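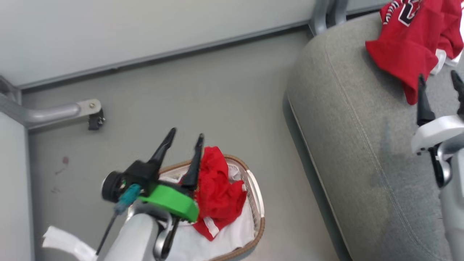 Laundry pickup on the Plollura, left gripper at the basket, right arm over by the couch.

Home Robots > Kits and Services > Starent laundry add-on for the Plollura, worth it?

dryerlint_dan
Oct 26, 2024
Starent is offering me the laundry package for the two-arm Plollura. It's $2,792 for the grippers, the wrist mounts and setup, then $232 a month for what they call "skill support." The picture is from the trial. I've read the brochure twice and still can't tell what the monthly part buys. Has anyone paid for this with their own money?

hexbolt
I had the trial in July and sent it back. The arms are fine. The software is a demo with an invoice attached. Mine could pick up a shirt when the shirt was by itself. Give it a pile and it would come up with two things, or a sleeve, and then think about it for a while.

Also, look at what's in your basket. Red thing on one side, white cloth all through the rest. Did it sort those or just drop them in? Their sales page says "color-aware sorting" and I never saw any of it.

dryerlint_dan
No sorting in the trial. The rep said that's a separate skill and it's coming.

hexbolt
It was coming in July too.

Emese Pap
I'm going to disagree with hexbolt a little. We've had ours for 3 months and it does pick up laundry. Slowly, and I wouldn't run it with guests over, but I have a bad back and bending down to floor level is exactly the part I can't do. A low basket like the one in the picture is the right kind, by the way. We started with a tall hamper and the arm kept bumping the rim.

What I won't defend is the monthly fee. I've called support twice. The first time they told me to restart it. The second time they told me to restart it and then sent me a survey.

torque_wrench_tina
Those long skinny fingers worry me more than the fee. They look great for getting under the edge of a T-shirt. Now try a wet bath towel, or jeans. What's the rated grip on them? I looked through the spec sheet and it says "suitable for household textiles," and I don't know what I'm supposed to do with that.

Emese Pap
Jeans yes, wet towels no. It gets hold of a corner and then the corner slides out. I only use it for dry stuff going to the washer.

torque_wrench_tina
OK, that's more than I got out of Starent in four emails.

m_bustamante
Maximiliano Bustamante here, I do installs for a few of these outfits, Starent included, so take this how you like. The hardware in the package is decent. The part that gives trouble is the cable at the wrist. If it isn't given enough slack it pulls when the arm reaches low, and you'll get a fault that looks like a software problem. Check that before you call anyone.

On sofas: jerseys and sweaters hanging over the top are harder than stuff on the floor. They snag on the cushion and the robot doesn't always know it's only holding half of it.

hexbolt
So the installer's advice for a $2,792 kit is to check the cable yourself.

m_bustamante
My advice is to check the cable on any robot. I'd say the same about the Janssen kit.

hexbolt
Fair. Has anyone tried the Janssen one? Last I heard you train it yourself and there's no monthly fee.

spincycle
I have it. No fee, true. I also spent 40 hours teaching it my living room and then we moved the couch. I'm not sure I came out ahead.

dryerlint_dan
See, that I could live with. I don't mind putting in the time if it stays mine. What happens to the Starent skills if I stop paying? The contract says "features may be reduced."

Emese Pap
I asked. They said it would keep "core motion." I asked if picking up a sock was core motion and the man said he'd find out. Still waiting.

torque_wrench_tina
Get that in writing or walk. My brother-in-law had a Tresilley floor unit that went down to "basic mode" when his plan ran out, and basic mode was driving back to the charger.

m_bustamante
You can ask for the support fee to be waived for the first year. They won't bring it up but I've seen it done.

dryerlint_dan
I'll ask about the waiver and about the sock. If the answer to the second one is no, I'm sending it back and buying a grabber stick. Will post what they say.

hexbolt
Ask them when sorting ships while you're at it. Get a month out of them.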